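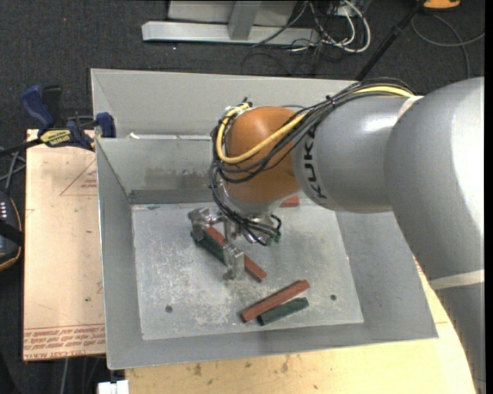 When does the new Jandside canoe trail open to the public? The first guided groups set off in May, and bookings for the full season are open now.

February 10, 2020

Relteder Paddling has announced a four-day canoe camping trip on the River Bunska, running from the road bridge at Pisharody down to the tidal flats at Jandside. It is the company's first trip of more than one night and will run alongside its existing day hire and evening lessons.

Groups will cover the river in open two-person canoes, with two guides on every departure. Camping is at three riverside sites, all on private land and used by agreement with the farms that own them. None of the sites can be reached by public road, and paddlers carry their own clothing and sleeping gear in the boats. Relteder provides the canoes, paddles, buoyancy aids, tents, dry bags and all meals from lunch on the first day to lunch on the last.

The trip costs £637 per person. A deposit is taken at booking and the balance is due six weeks before departure. The price includes the minibus back from Jandside to Pisharody, where cars can be left free of charge in the company's yard.

No previous canoeing is needed. The first morning is spent on the flat water above Pisharody weir, where guides go over steering, getting in and out of a loaded boat, and what to do after a capsize. The weir itself is passed on foot, with the canoes wheeled along the towpath on trolleys. Below it the river is mostly slow, with short stretches of easy moving water on the second day. Paddlers must be able to swim and should be comfortable sitting or kneeling in a boat for several hours at a time.

The minimum age is 12, and anyone under 18 must travel with a parent or guardian. Dogs cannot be taken on the guided trip.

Relteder has run canoe hire from Pisharody for nine seasons. A spokesperson for the company said: "People hire a boat for the day, get as far as the second bridge and then have to turn round. The question we get most is what's further down. The lower river is very quiet, and apart from anglers you can go a whole afternoon without meeting anyone. We wanted to take people all the way to the sea and give them enough time to do it properly."

The lower Bunska is a nesting area for sand martins and kingfishers, and the departure dates and landing places have been set with this in mind. Groups will not land on the gravel islands below the railway viaduct before the end of July. Fires are allowed at the second campsite only, in a raised fire pit — cooking elsewhere is on gas stoves.

Departures may be moved or cancelled if the river is too high. In that case customers can choose another date in the same season or have their money back in full.

A kit list, the departure dates and the booking form are available from the Relteder office at Pisharody. The office can also take enquiries from schools and youth groups, who can book a whole departure for their own use at a separate rate. Private groups bringing their own canoes may ask about using the campsites outside the guided dates.

ENDS

Sign up to our newsletter for river news and late places. You can unsubscribe at any time.

This website uses cookies to improve your visit. Accept all | Manage settings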